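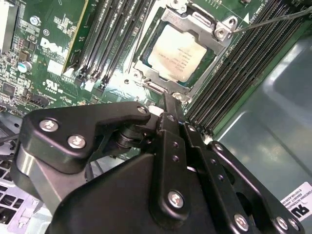 idell_bench wrote:
Hello all. I have an old Dell desktop and I want to put in a better processor before I give it to my nephew. I never opened a socket before. Is it necessary to take the board out of the case?

Pralstead wrote:
No, leave the board where it is. Push the lever down a little, move it to the side, let it come up slowly. Then open the metal bracket and lift the chip straight up.

darkeck96 wrote:
I do not agree fully. With the board out on a table you have light from every side. In the case I dropped a chip on the pins once, and that was 100 dollars gone.

Pralstead wrote:
Removing the board means many more cables. For a beginner this is the bigger risk, I think. A good lamp is enough.

idell_bench wrote:
Thank you both. And how do I hold it?

Pralstead wrote:
By the edges only, never on the contacts.
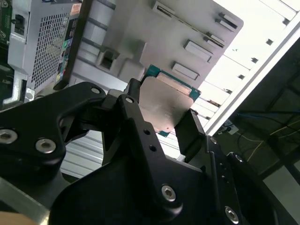
Processor out of its socket, power supply grille behind.

amadi_fix wrote:
Please clean the old paste first, while the chip is still in the socket. I use alcohol and a coffee filter. Also check the BIOS version, these office machines do not accept every model.

darkeck96 wrote:
Good point about the BIOS. I still say take the board out.

idell_bench wrote:
I will try on Wednesday with the board inside. I have 18 screws in a cup already and I do not want more.

Filed under: Desktops > Upgrades > Processors

Recent threads
Which paste for an old office PC?
Fan is loud after cleaning
Memory slot latch does not close

Contact us | © Amadi Repair Board | Back to top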